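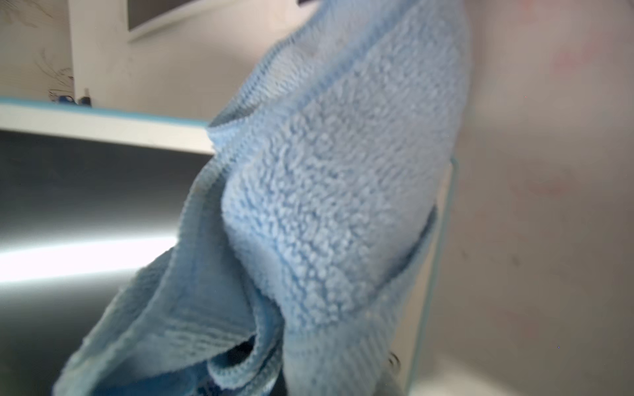

I Spent a Winter Swimming in Cold Water and Now I Can't Stop Talking About It

Wednesday, September 22, 2021

My sister-in-law warned me that people who swim in cold water become very boring very fast, and she was right. I have become that person at the party. Ask me how I've been and I'll tell you the temperature of the lake.

It started last December, when my gym was closed and I was climbing the walls of my apartment. A neighbor was going out to Lotolden on Saturday mornings with a bunch of people who met at the old boat ramp, and she asked if I wanted to come along. I said yes because I figured there'd be coffee. (There was coffee. You had to get in first.)

Lotolden is a long, skinny lake a little way north of Fasbridge, with a gravel beach at one end and a lot of pine trees that drop needles into everything you own. In summer it's full of kids on inflatable things. In winter it's gray and flat and the parking lot has maybe a few cars in it, all with their engines running.

My first dip lasted as long as it took to say one bad word. I walked in to my waist, made a sound like a stepped-on goose, and walked out again. Everybody clapped, which was sweet, and a little embarrassing. Then I sat in my car with the heater on full blast and felt absolutely wonderful for the rest of the day. I went home and cleaned the oven!

So I went back. By the third Saturday I could get my shoulders under, and by the end of the month I was swimming, sort of, in a tight little circle near the ramp with my chin up like a nervous dog. The trick, as far as I can tell, is breathing out. Your body wants to gasp and hold on to every bit of air, and you have to keep telling it to let go. Getting in slowly helps, and so does having someone to complain to.

I should say the regulars are strict about safety, and I'm glad. You never go alone. You don't jump in. You get out while you still feel good, and you get dressed right away even if you feel like a superhero, as the real cold shows up after you're back on land. One morning I stood around chatting in my swimsuit and ended up shaking so hard I couldn't work a zipper. I was 43 years old and a stranger had to put my socks on for me.

Gear is where it gets silly. I'd planned to spend nothing. Then I bought neoprene boots, and gloves to go with them, and then a big hooded changing coat from Brøndum that cost 75 dollars on sale and makes me look like a traveling wizard. I wear it to take out the trash. The most useful thing I own is still a wool hat I already had, plus a thermos with a wide mouth, so my numb hands can get the lid off.

And then there's the food afterward. There's a bakery on the road back into Fasbridge called Grustis, and by ten o'clock on a Saturday it's full of people with wet hair and red faces eating cardamom rolls the size of softballs. I have eaten two in a row, standing up, and I'd do it again.

Has it changed my life? I get asked that a lot. I still lose my keys and snap at the printer. I do sleep better on Saturdays, and I've made 7 new friends in a year when I expected to make none, most of whom I wouldn't recognize in regular clothes. The water is starting to cool off again now, and last weekend there was mist on it when we got there. One of the newer swimmers put a toe in and asked if it gets much worse than this.

We all said no. Then we poured her some coffee for later.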